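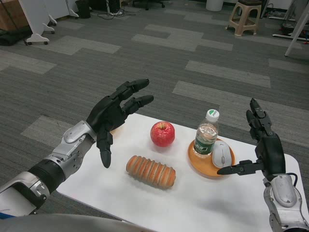 Photo: Yayra Amoah

Tetteh Aryee
Print | E-mail this thread

1/ Clearing a shared table at the Drarnton office. White top, rounded corners, gray carpet tile below. The method is dull and it works: one plate is the holding zone, and anything that isn't food you mean to eat now goes on it.

2/ An orange plate with a raised rim does the job. The rim matters. A mouse on a bare tabletop migrates. A mouse on a plate stays with the plate.

3/ Bottle on the plate too, cap on, label outward. Part-full bottles get knocked more than full ones - less mass low down.

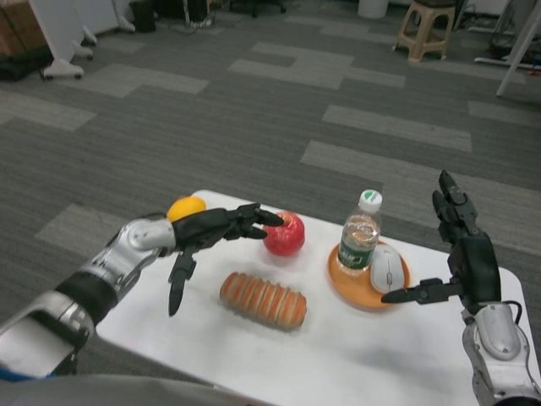
4/ Does fruit go on the plate as well?
Fruit stays on the tabletop, clear of the mouse, and goes back to the bowl last.

5/ Order of work: round things first, long things second, plate last. Round things roll. The ridged bread roll can lie crosswise near the front edge until the end.

6/ Yayra prefers the plate on the left. I keep it right of center, as I'm the one wiping.
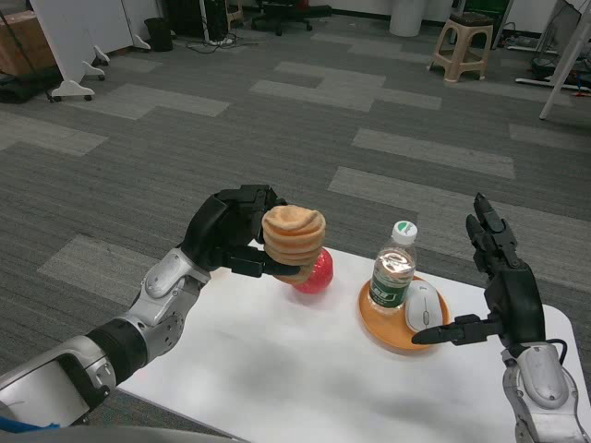
7/ Wiping is two passes, far edge to near edge, lifting the plate once between them. I tried a tray from Rilby in July. Too deep - the mouse had to be fished out.

8/ Cable ties and chargers are a separate problem. Separate thread.

Related
Desk drawers at Drarnton, part 2
Hedier bowl or Sotelo bowl for the break room
Carpet tile: lifting crumbs from the seams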